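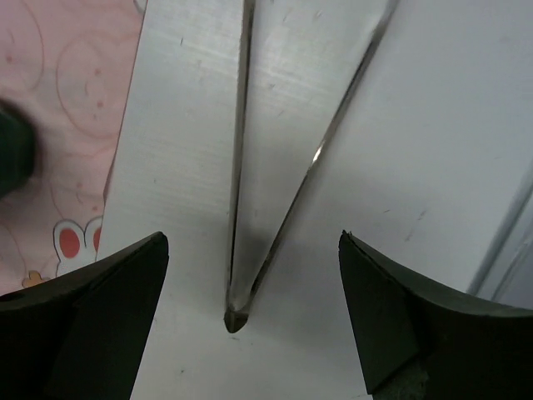

Bench Notes: Give Your Metal Tools an Evening

Print this page
E-mail this item

I finally did the thing I'd been putting off since August, which was to empty the bottom drawer of my tool chest onto an old patterned cloth and look at every piece of metal in it. What a mess! I had stuff in there from three different apartments (plus a paint scraper I'm pretty sure belongs to my brother-in-law, sorry), and most of it hadn't been wiped down in years.

The brushed finish on steel is what I want to talk about, so bear with me. If you get a blade under a good lamp you can see those fine lines all running the same way, and that's your guide for everything that comes after. Rub along the lines. I used to scrub in little circles like I was washing a skillet, and I ruined the look of a perfectly nice square from Halvorsen that way. It still measures fine but it's got swirls all over it and it bugs me every time I pick it up.

My routine now goes like this. Wipe with a dry rag first, get the grit off, then one small drop of light oil and another pass. If there are specks that won't budge I try a 400 grit pad with a bit of oil, and maybe 500 to finish. Please don't reach for the 80! I did that once on a putty knife and you could have grated cheese with the result. A few scratches and dark dots on a flat working face don't bother me at all, I leave them alone.

Seams are where I slow down. Anything with two parts that meet along a narrow gap will hold dust and old oil in there, and a rag just slides right over the top. I fold a piece of stiff paper and run it down the gap, then do it again with a clean edge, and I go easy near the points because a tip is a miserable thing to try to fix. A wooden toothpick works too, if you've got good eyes. I don't.

For storage I've gone back and forth. The roll-up pouch from Gumum is handy but it holds damp, at least in my basement, so I've moved everything to a shallow Hoseck tray with a sheet of felt in the bottom. Pointy ends all face the back. It takes up more room than I'd like and the drill bits have been evicted to a coffee can for now.

The Clakalport swap table is back in October 2018, same spot by the side door, and I'll be bringing the extras. Two of the scrapers are up for grabs, and so is the swirly square if anybody wants it.

E-mail this item to a friend
Printer-friendly version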